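**Sirnport water notice lifted, Provport still waiting**

Jul 17, 2020

Boil-water notice for the east side of Sirnport is over. Town utility office put the word out shortly before noon, after a second clean round of samples from the Gebremichael Street pump house. Provport customers on the same line stay under the notice for now.

The trouble started with a split main under Gebremichael Street, an old cast iron section that was due to be swapped out in May and wasn't. Pressure dropped overnight and 800 homes were told to boil anything they planned to drink or cook with. Another 74 on the Provport side got the notice a few hours later, by phone mostly, a few by a knock on the door.

"We'd rather be slow than wrong," said Juraj Sokol, who runs field crews for the utility. Crews have the new section in and backfilled. Paving comes later, he wouldn't give a date. One lane only past the hardware store untill then, and no left turn onto Mill.

Residents in the cleared area should run cold taps for 2 minutes before using the water. Same goes for fridge dispensers and outdoor spigots. Dump ice made during the notice. Change filters if the maker says to. Wipe down sinks and counters as normal, no special cleaner needed.

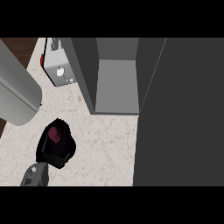

*A pale stone countertop with tan and rust veining, in a computer rendering.*

Cafes and lunch places took the worst of it. Piroska Magyar kept her bakery on Dock Road open with bottled water and a short menu, no coffee, no soup. She figures she lost $200 a day and is asking the town for a credit on her next bill. So are others. The utility says it will take up credits at its next meeting, forms at the front desk or by mail.

Cireo, the contractor on the wider main replacement, has been asked for a new schedule. Company did not return a call by press time.

Free bottled water is still being handed out at the Provport fire hall, until 8 tonight, bring something to show your adress. Pickup at the Sirnport school lot has ended. Next Provport sample results are expected tomorrow morning and will be posted on the town site and at the post office.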